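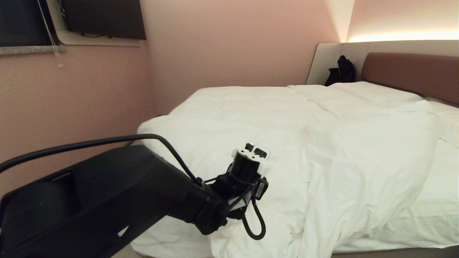
I have made my bed the same way for 30 years and I'm done. No hospital corners. No smoothing it out with the side of my hand like I'm icing a cake. A white duvet does not want to be flat, it wants to sit there with a few soft folds in the middle and hang down over the side of the mattress, and the pillow can lie flat by the headboard without being karate chopped or propped up on four other pillows. That is a made bed. It's also a good looking bed, the dusty pink headboard does the work and the white does the rest.

My mother would disagree. My mother ironed pillowcases.

What set me off was a hotel in Brulport last August. Seven cushions on the bed. Seven, plus a runner across the foot in some scratchy gold stuff, plus a bolster. Where do they go at night? On the floor, then in the morning somebody picks them up off the floor and puts them back on the thing you sleep in. We pay extra for this. And then we go home and copy it.

I said so to Solange Barbosa, who cleaned rooms at the Coutinho for a long time before she opened her own guest house, and she laughed at me. Her view is that tight beds are for the person who looks at the room, and loose beds are for the person who sleeps in it. She does hers loose. Duvet on, one good shake from the foot end, walk away. She had a guest complain once – the bed looked "used". It wasn't. She gave him an iron and told him to help himself.

I love that woman.

Now the other side, to be fair. A bed that gets pulled up badly and never aired is not a style, it's just a mess, and I know some of you are going to wave this column around at your husbands. So: throw the duvet right back for a while first. Open a window. Have breakfast. Then pull it up. I'm asking for less work, not zero. Wash the cover more than you think you need to, I spend the time I save on that.

And stop buying bedspreads. The Mostico catalog came yesterday and there's a quilted one in there for 3000, which I read twice becuase I thought it was the page number. It has to be dry cleaned. It has to come off every night and be folded, by two people, one at each end, like a flag. Who has the second person? Who has the chair to put it on? My chair has clothes on it, same as yours.

A bag in the corner of a bedroom doesn't bother me either, by the way. Backpack up against the wall by the bed, fine. Thats where you'll look for it in the morning.

The Clernitz paper used to run a household page that told you to allow 70 minutes for a bedroom. One bedroom! I'd allow five, and two of those are for the window.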